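Equipment planner, part-time, Stistex, Primville

Stistex wants someone who can tell us what a two-arm station really costs before we buy a second one. We have three vendor quotes and don't believe any of them. Grippers, cables, spares, repair hours – the brochures skip all that.
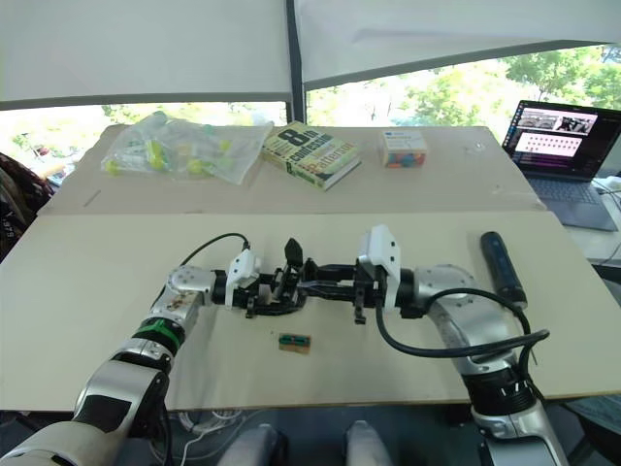

Two-arm station under the canopy, grippers close together over a small block.

You'll spend 15 hours a week for 4 months watching the work, logging downtime and building a budget we can defend. If your answer is "don't buy," say so. We'd like to hear it before the money goes.

You need 2 years in purchasing or shop planning. Robot experience is optional, patience with salespeople is required. No vendor ties, past or present.

Send a resume and one page on a purchase you talked somebody out of to Consuelo Villalobos by May 7, 2026.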